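Zirthorpe Drops Its Dress Code for Soup

ZIRTHORPE – The town's annual soup supper will go ahead in January without its rule on matching tableware, ending a dispute that has outlasted two mayors and at least one marriage.

The rule, adopted in 2000, required every diner to bring a white china bowl. It was meant to make the hall look nice. What it mostly did was send people to the Villanueva housewares store on Main Street at 5 p.m. on the night, where the last white bowl in town was reliably priced like a used car.
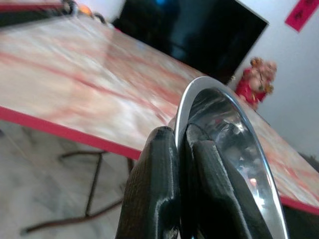

Supper organizer Isla Leckie announced the change in a letter mailed to all 309 ticket holders, several of whom wrote back to complain about the font. Under the new policy, any bowl that holds soup is welcome. Stainless steel, long banned as "too much like camping," is now allowed, even the sort with an inside polished like a mirror, so diners may check their teeth between courses. There are 2 courses, and both of them are soup.

Leckie said she expects some grumbling from the traditionalists, who sit near the radiator and have already asked for a separate table. They will get one. It wobbles.

Tickets went on sale last week at Lirkar Hardware – next to the snow shovels, cash only. The leek and potato is expected to run out first, as it has every year, and the beet is expected to be there until spring.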